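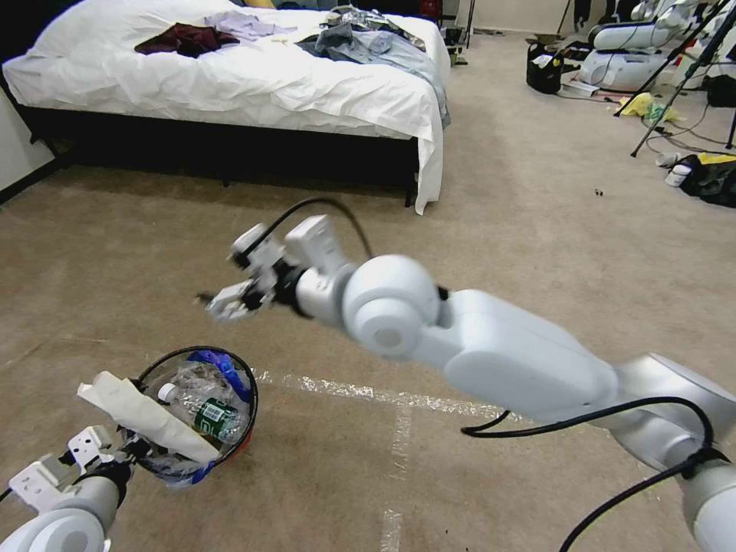 Chapter 3
Clearing a Room

In this chapter you will learn how to:
set an order of work for an untidy room
sort what you find on the floor
line and fill a small waste bin
deal with clothes left on a bed
record the work on a room sheet

Key words: liner, surface, sort, landing place, room sheet

3.1 Why clearing comes before cleaning

Chapter 2 dealt with dusting, wiping and vacuuming. All of those jobs assume that the floor and the surfaces are free. In most occupied bedrooms they are not. There are clothes on the bed, shoes by the wall, wrappers and tissues on the carpet, and a cup or a bottle that was put down and left. A vacuum cleaner cannot be used on a carpet in this state. Small pieces of plastic block the hose, and larger items have to be moved again and again as you work.

Clearing means taking away what is rubbish and putting everything else where it belongs. No cloth or spray is needed. A trainee should be able to clear an average bedroom in 40 minutes, and most become quicker with practice.

3.2 Rubbish first

Start with the rubbish. Bring the bin to the middle of the room and check that it has a liner. The liner should be folded over the rim and pushed down so that it touches the bottom. If it sits too high, a single bottle will fill it.

Used napkins, tissues, food wrappers and torn packets go straight in. Plastic bottles should go into the recycling if the household keeps a separate box for it. Ask before you begin. Empty any liquid into the sink, put the cap back on and place the bottle to one side until you leave the room.

Cups need a little more thought. A cup left on the floor is often used as a bin by the person in the room, and wrappers are pushed down inside it. Hold the cup still with one hand and use the other for the packaging. A light plastic cup tips over easily on carpet, and whatever is left in the bottom will go with it.
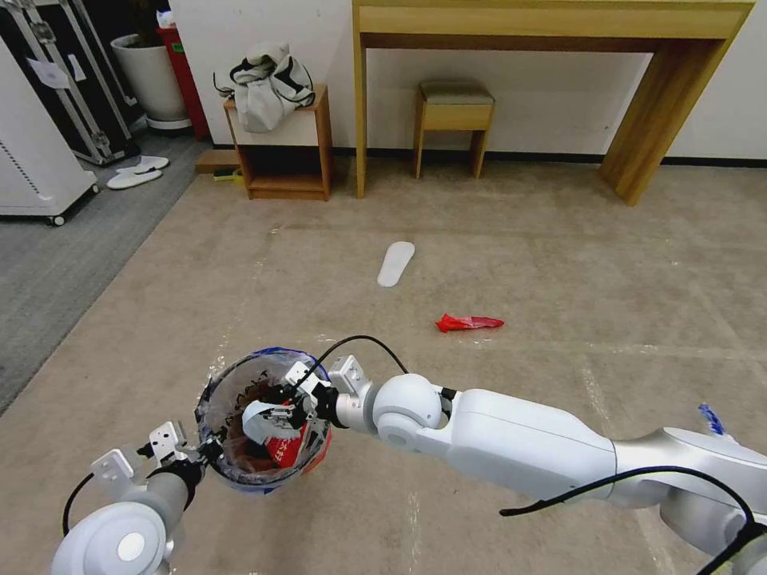
Figure 3.1 A clear plastic cup with red and white packaging inside. A red wrapper and a white insole are on the carpet, and a pair of slippers is by the wall.

Look again at the carpet in Figure 3.1. The wrapper is rubbish. The insole is not, although it is lying close by and might be picked up in the same handful. Loose insoles, odd socks, buttons and charging leads are thrown away by mistake more often than anything else. If you are not certain, keep it.

3.3 Giving things a landing place

Choose one clear surface as your landing place. A console table or the top of a low cabinet is suitable. Anything that is not rubbish and has no obvious home goes there until the end. Do not use the bed, which you will need for sorting clothes.

Shoes and slippers are kept in pairs, side by side, against the wall or on a rack. An insole goes back into its shoe if you can find the right one. Bags are closed and hung up, or stood where no one will trip over them. A cleaning sponge found on the floor goes back to the kitchen or bathroom.

3.4 Clothes on the bed

Clothes are left until the floor is done. Lift each garment separately. Shirts and jumpers go in one pile and denim in another, as jeans are heavy and will crease anything underneath them. Check the pockets. Put washing into the basket and fold the rest. When the bed is clear, shake the duvet and pull it level on both sides.

3.5 The room sheet

When the room is finished, fill in a room sheet. Write the time you started and the time you stopped, and list anything on the landing place that you could not put away. The sheet used in this book is Form 592, which is printed at the back. A completed copy by Inese Šimkus, a trainee at Flolach, is given below.

Room: back bedroom
Job number: 3757
Started: 9.15 am
Finished: 9.55 am
Left on table: one insole, two buttons, one key
Notes: liner replaced. Bottle taken to recycling box.

Activity 3A

Work with a partner in a practice room. One of you clears the floor while the other keeps the time and fills in the sheet. Change places and repeat. Compare the two sheets and discuss any item that one of you threw away and the other kept.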